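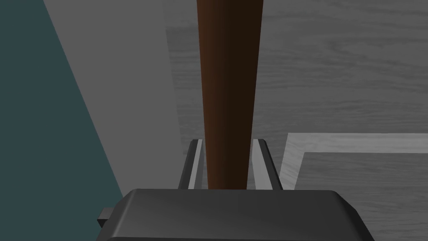

Table legs, take two

So I'm back in simulation, which if you read my July post you'll know I swore I was done with for a while. I had the real arm bolted to the bench in the shared workshop, I had a gripper I'd printed myself, and I had a stack of table legs from the Jatoddale flat-pack kit all ready to go. Then I cracked a finger on the second leg of the evening and sulked home with the pieces in my coat pocket.

The short version for anyone new: I'm trying to get a small robot arm to help me put together furniture. It doesn't have to do the whole job! I just want it to pick up a leg, hold it where the leg is supposed to go, and keep it there while I do the screw. My wrists are not what they used to be, and Emlyn Kneath (who has the bench next to mine and an opinion about everything on it) bet me a very large lunch that I couldn't do it before the heating comes back on in the building. I intend to eat that lunch.

The trouble is that the legs are tapered. Fat at one end, skinny at the other. I'd been treating them like dowels, because the first thing I ever picked up with this arm was a dowel, and everything in my code since then has been quietly assuming the world is made of dowels. With a taper, the fingers meet a different thickness depending on where along the leg you grab. Go for the thin end and you get a lovely amount of clearance and a leg that wants to swing. Go for the fat end and you'd better have the thing lined up, or one finger plows right into the wood. Guess which one I did on the real arm.

In the sim I've got it coming in at the narrow end, fingers open, with the leg running right up between them. The view at the top is from the wrist, looking out past the fingers, and I've gotten weirdly attached to it. You can see the little gap on either side of the leg, and those gaps are what I've spent most of the month fussing over. If they're even, the grab tends to go fine. If they're not, the first finger to touch gives the leg a shove and everything after that is guesswork.

The room itself I built in a hurry. A blue-green slab, some gray surfaces, a wood-grain floor in gray because I never got around to giving it a color. Ha-rang Hong looked over my shoulder and asked if the robot lived in a dentist's office. Rude, but fair. I did at least make the leg brown, so that I could find it.

What I changed this time

The big one is how it lines up. Before, I was working out one target position at the start and then driving straight to it and hoping. Now it goes to a spot a little way off, stops, checks where the leg sits between the fingers, nudges itself over, and only then moves in. It's slower. I don't care, I'm not running a factory, I'm building a side table.

I also made the start positions messier. My first batch of runs had the leg in exactly the same pose every time, and of course it looked brilliant. I was sending people videos! Then I moved the leg by the width of my thumb and the arm closed very confidently on thin air. So now each run starts with the leg shifted and tipped a bit, and I left the laptop going overnight and woke up to 2,096 attempts in the log. I haven't watched all of them (I do have a job) but I did sit down with coffee and go through 80 of the failures, and they mostly sorted themselves into two piles. Either it came in crooked, or it closed before it had finished moving. The second pile was a bug. A really dumb one, a wait I'd commented out while testing something else and never put back.

The first pile is a real problem and I'm still chewing on it. I think what's happening is that a leg tipped toward the arm hides its own lower end behind the palm, so the part I most want to see is the part I can't. Emlyn says add a second camera looking in from the side. I'm sure that would help, but I'm out of places to clamp things, and I've already got the Woltel power supply hanging off a shelf by a zip tie. For now I'm fitting a line along the part of the leg I can see and letting that tell me where the hidden bit ought to be. It works better than I expected on straight legs. I'm scared to try it on the curvy ones.

Fingers, again

Meanwhile there's the broken finger. It split along the layer lines right where the pad meets the plate, so I've reprinted the pair lying on their sides, with a thicker root and a fatter fillet. The print took 9 hours on the workshop's old machine, the one with Midis written on it in marker, and it only jammed once. I'm gluing strips of bike inner tube on the inside faces for grip. Ha-rang suggested silicone and she's probably right, but I had an inner tube.

I've also turned the closing force way down. In sim you can squeeze as hard as you like and nothing ever splits, so that number had crept up and up without me noticing. I went and checked what I'd been sending to the real motor and, well, poor finger.

Still on the list before I go back to the bench:

Put the wait back everywhere I took it out, not just in the one file.
Measure the real legs properly, all six of them, top and bottom. The Cadwaladr calipers are back in the drawer, thank you to whoever returned them.
Try the tipped poses again with the line fit on.
Get the fingers mounted and do a slow dry run with a cardboard tube before any wood goes near it.

If anyone reading has done pick and place with tapered stuff, I'd love to hear where you grab it. I keep going back and forth between the thin end and somewhere near the middle. The middle balances better, but I get less room for error going in, and with my alignment the way it is right now I'd like all the room I can get. Comments are open, and I've finally fixed the thing where they ate your line breaks.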